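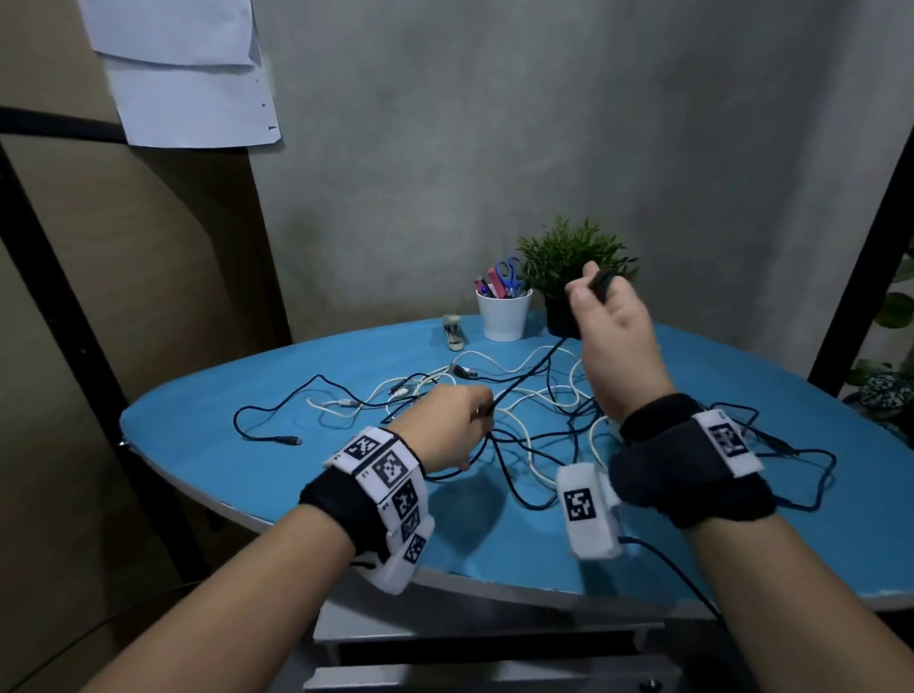

Kiran Mathur's view, given at our first project meeting, was that a drawer of cables never gets sorted, it only gets a bigger drawer. We wrote this down as our hypothesis.

1. Background

The shared study room at Nekby has a blue round table, a stapler, a pot of pens and more cable than any of us can explain. Past students leave it behind the way other people leave umbrellas. Our project (budget: 600 kronor, spent mostly on labels and coffee) asked how long it takes to untangle a pile of mixed dark and white cables, and whether the order you do it in matters.

2. Method

We tried two methods. In the "ends first" method, you find a plug, hold on to it and follow the cable back through the pile with the other hand. In the "shake" method, you shake. Dace Rebane timed both and refused to help, on scientific grounds.

3. Results

Ends first took 545 seconds. Shaking took 700 and produced a knot that we have kept. White cables were easier to follow when they crossed dark ones, and dark ones crossing dark ones were responsible for most of the language recorded in Appendix B.

4. Discussion

Our earlier survey at Taltholm, done in February, suggested that people keep cables in case they need them. Asked what for, most changed the subject. The sorted cables now live in labeled bags on the shelf. The bag marked "unknown" is the largest, and Kiran considers the hypothesis confirmed.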